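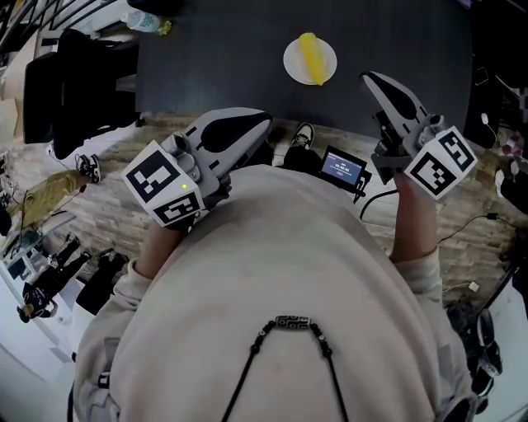

## 3. Setting up the table

Read to the end of this section before you start. Takes 22 minutes with two people, longer if you lose the hex key.

Applies to the Lalthorpe table in charcoal grey. Same steps for the Jamstead top, but skip step 5.

**Before you begin**

- Clear the floor. Rug or old blanket down first.
- Sleeves up past the elbow, long necklaces off or tucked in. Cords catch on the leg brackets.
- Check the bag: 6 long bolts, washers, hex key, sheet of felt pads.

**Steps**

1. Lay the top face down on the blanket. Wipe the underside, dust in the bolt holes makes them bind.
2. Stand each leg on its bracket. Bolts in by hand only, a few turns.
3. Fit the crossbar between the back legs. Longer side of the bar faces the wall.
4. Now tighten. Go corner to corner, a bit at a time, then round again.
5. Push the cable clip into the slot at the rear edge until it clicks.
6. Stick the felt pads on the feet. Not on carpet – they just roll off.
7. Turn the table over. Two people, one at each end, lift by the frame and never by the edge of the top.

> **Caution:** Don't drag it. The legs can twist at the bracket and the damage isn't covered.

**Getting it level**

Screw the feet in or out until the rocking stops. Start with the corner that lifts. If you're on old floorbords you may need a folded bit of card as well, fine, everyone does it.

Leave a hand's width between the table and the wall. More if there's a radiator.

**Working height**

Stand at the long side with your elbows bent. Forearms should reach out over the top without your shoulders coming up. Too low? Tall feet are sold separately, ask for the Dubey set. They add some 6 cm.

*Note:* if several people share the table, set it for the tallest and give the others a mat to stand on. A. Ocampo's tip, works well.

**Looking after the top**

- Dark tops show fingerprints and chalky dust. Damp cloth, then dry cloth.
- No scouring pads. No bleach.
- Rub marks can usually be lifted with a drop of washing-up liquid. Try a corner frist.
- Hot pans on a trivet, always.
- Put something soft under anything with hard corners before you slide it about.

**After the first month**

Tighten all the bolts again. Check the felt pads, replace any that have gone thin. Spares come on the Rileo card, part 2000, same size for both tables.

Missing bolt or a cracked foot – write to Jericho Dimaculangan in Spares, with the number from the sticker under the top. Don't use a bolt from the shed, the thread is different.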